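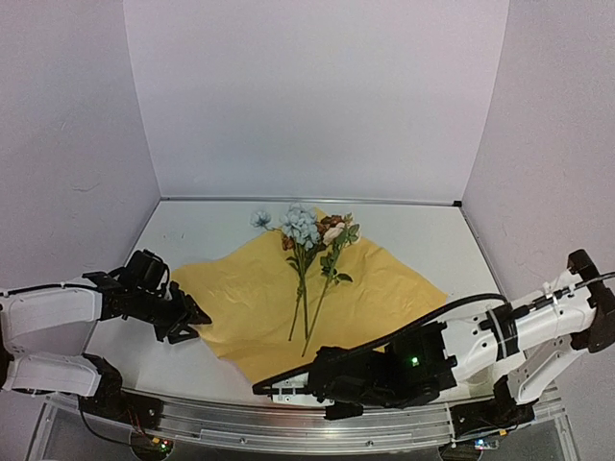
Why do small shops still wrap goods in paper?
Because it is cheap to store, quick to use and most customers will reuse it or put it in the recycling at home.

Wrapping Paper Use in Small Shops: Project Report
Muchen Yuan

1. Background
My project looked at how independent shops in Skarkotport choose and use wrapping paper. I worked in a gift shop there during the winter holidays and noticed that staff threw away a lot of offcuts. I wanted to know if other shops had the same problem and whether a different way of buying paper would help.

2. Method
I wrote to 29 shops and 18 agreed to take part. They were mainly gift shops, florists and bakers, plus one shoe repairer who wraps finished pairs. Each shop filled in a short form and kept its offcuts in a sack for one week in May. I collected the sacks and weighed them on the kitchen scales in our department. I also spoke to Mofokeng, the paper merchant that supplies most of the shops on the harbour side of town.

Two of the sacks had tape and string mixed in. I took this out by hand before weighing, but some tape would not come off and was weighed with the paper.

3. Results
Shops that bought paper on a roll wasted more than shops that bought flat sheets. Staff told me they cut too much from the roll when there was a queue. With flat sheets they picked a size and made do with it, sometimes turning the sheet so that the item sat across the corners. This uses less paper on square boxes but is awkward on long ones.

The florists were different. They used rolls and had very little waste, as a bouquet can take a loose edge and nobody minds if the paper is too long.

Price mattered less than I expected. Mofokeng sells flat sheets in packs of 3000, which is too many for a small shop to keep dry. Three shops in Zumton Lane now share a pack and split the cost - they keep it in the baker's upstairs room.

Coloured paper was kept for longer than plain brown. Several shops had a drawer of coloured offcuts that they used for small items such as soap and candles.

4. Problems
One week was too short. A baker had a large wedding order in that week and her figures were much higher than usual. I also forgot to ask about tissue paper on the first 15 forms, so I left tissue out of the results altogether.

5. What I would do next
I would repeat the weighing in December, when most of the wrapping is done, and ask shops to note the size of each item. I would also like to test the Zikard roll cutter, which has a marked edge for measuring. The shoe repairer has one and has offered to lend it to me.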